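How to look after a wooden table that people insist on eating at

Last updated: October

A wooden table is a simple thing to own until you use it. After that it becomes a slow record of every mug, candle and homework project that has passed through the house. I have kept one going for years in a flat in Bremthorpe with a kitchen the size of a wardrobe, and what follows is the routine I've settled into. It won't give you a showroom finish. If you want one of those, put a rope round the table and eat standing up.

Find out what's on it first

Oil, wax and varnish all want different treatment, and the person who sold you the table will have told you which it was while you were thinking about the van. Put a drop of water somewhere out of sight and leave it for ten minutes. If it sits there in a smug little bead, you have varnish or fresh wax. If it sinks in and leaves a dark spot, the wood is oiled, and thirsty with it.

Scratch very lightly under the edge with a fingernail. Wax comes up as a soft curl. Varnish does nothing, and you may lose a bit of nail.

The daily wipe

Crumbs off first, with a dry cloth. Then a second cloth, wrung out until you're sure it's dry, then wrung out again. Add a drop of washing-up liquid if dinner was the sort with gravy. Wipe along the grain, then go over it with a dry tea towel.

Lift things up to wipe under them. Everybody knows this and hardly anyone does it, me included, and that is how I come to have a pale ring in the shape of a fruit bowl. 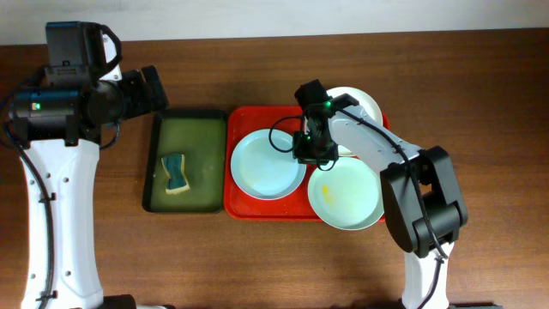

Dishes on a brown wooden top, grain running side to side.

Keep the green side of the sponge for pans. I lent my table to Estíbaliz Campos for a fortnight while hers was being mended, and it came back spotless, with a dull patch the size of a dinner plate where she had scrubbed off some candle wax. She was very proud of it. I have put a plant there.

White rings

White means the damp has got into the finish and no further. It's the good kind of ring, if you're collecting them.

1. Leave it overnight. Some go by themselves, usually the ones you've already apologised for.

2. Lay a clean cotton cloth over the ring and press with a warm iron, no steam, for a few seconds at a time. Lift, look, repeat. Stay in the room.

3. If it's still there, rub in a little plain furniture wax along the grain with a soft cloth, wait ten minutes and buff.

Black rings have gone down into the wood itself. Those need sanding, or a tablecloth.

Trays, mats and other peace treaties

Most damage comes from plates and pans being pushed about, so give them something else to be pushed about on. Trays are better than mats for this. They catch drips, they carry a whole breakfast in one go, and they make a table look tidy when it's only been sorted into piles. Check the underside before you buy – a rough base will scratch worse than the plates would have. Stick felt pads on if you're unsure, and replace them once they start to collect grit.

I'd also wipe the bottom of a tray before it goes down. A wet one left overnight makes a very large, very square ring.

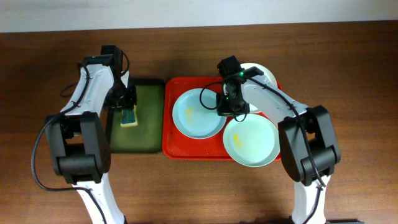
Oiling, twice a year

This is for oiled tables only. Oil on varnish just sits there and picks up cat hair.

Clear the table the evening before so it's properly dry. Rub over it with fine paper, always with the grain, and get every bit of dust off. Put on a thin coat of oil with a lint-free cloth, thinner than seems worth the bother, and wait twenty minutes. Then wipe off everything that hasn't soaked in. If you leave it, it goes tacky, and your sleeves will find it at breakfast.

Do the ends of the boards as well. They drink more than the top does, so go back to them a second time. Leave it all overnight before putting anything down, and warn the household. A note on the table itself is no use – ask me how I know.

Spread the oily cloths out flat outdoors to dry before you bin them. Screwed up in a ball they can heat up and catch fire, and that's a poor return on an evening's housework.

Related

Getting candle wax out of nearly anything
Chairs that wobble, and the 2 screws to check first
Moving house with furniture: Bremthorpe to Tedton in one van
How to sharpen a kitchen knife and keep your thumbs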